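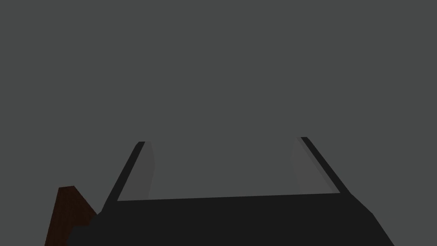
The Piano Tuner of Britville Still Works by Ear

Tue 20 December

I got to the bakery on Tudley Street early because I'd been told the tuner hates waiting, and of course she was already there with a cheese roll and a leather bag the size of a small dog. She tunes pianos all over Britville and has done it for 13 years. I wanted to ask her everything, mostly because I have an old Gatti upright at home that sounds like a drawer of spoons.

"When was it last done?" she asked, before I'd even sat down. I mumbled something. "So, never."

She didn't start out in music at all. She was fixing sewing machines in her uncle's shop when a customer asked if she could look at a sticky pedal. She fixed the pedal, then sat there plunking the keys and found she couldn't stand how sour it was. "I went home and couldn't sleep. I kept hearing that one awful E."

She learned from a retired tuner who made her do nothing but octaves for the whole first winter. By February she was dreaming in octaves. He paid her in soup (really!) and let her loose on her first paying customer in the spring, a church hall with a piano that had a mouse nest in it.
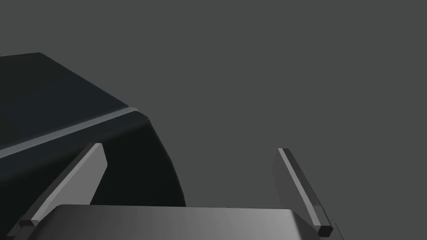 "I charged them 4 dollars for that one," she said. "I was too scared to ask for more, and I was there all day." Her rate is 136 dollars now, and she still feels her face go red when she says it out loud.

I asked if she uses one of those phone apps. She does own one, and she'll check her starting note with it if there's a leaf blower going next door. The rest is by ear. She listens for the beats, that slow wah-wah you get when two strings don't quite agree, and turns the pin until it settles where she likes it. She did an impression of the beats right there in the bakery, quite loudly, and a man with a stroller moved tables. 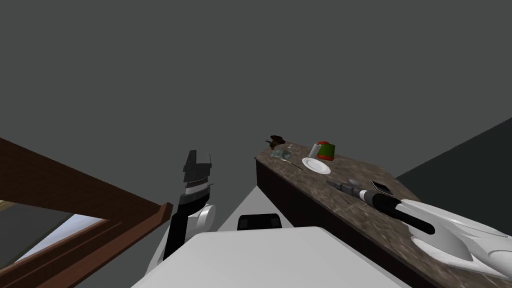

What surprised me was how much she talks about weather. A dry week with the heat on will pull a piano flat faster than a kid banging on it, she says, and half her winter calls come from people who've pushed theirs up against a radiator. She wants you to keep it on an inside wall if you can, and to please stop putting plants on it. "I've pulled out a whole fern. Roots and everything."

Does she have a favorite? She made a face like I'd asked about her children, then told me right away. It's a Clotero baby grand in a dentist's living room, bought secondhand for 1000 dollars and badly scratched down one side. "Ugly as a boot. The low notes, though! I always book an extra half hour so I can play it when I'm done."
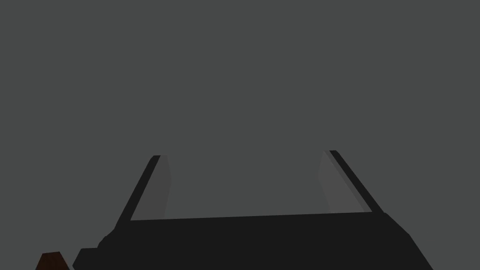 She plays mostly hymns and old TV themes, and she swears she's no good. Her own piano at home is out of tune, by the way. She got a little shy about that and went back to her roll.

Before she left I asked what I should do about the Gatti. She wanted to know if the pins were loose, and I had no idea, so she made me hum the worst note. I hummed it. She closed her eyes, winced, and wrote me down for the second week of January.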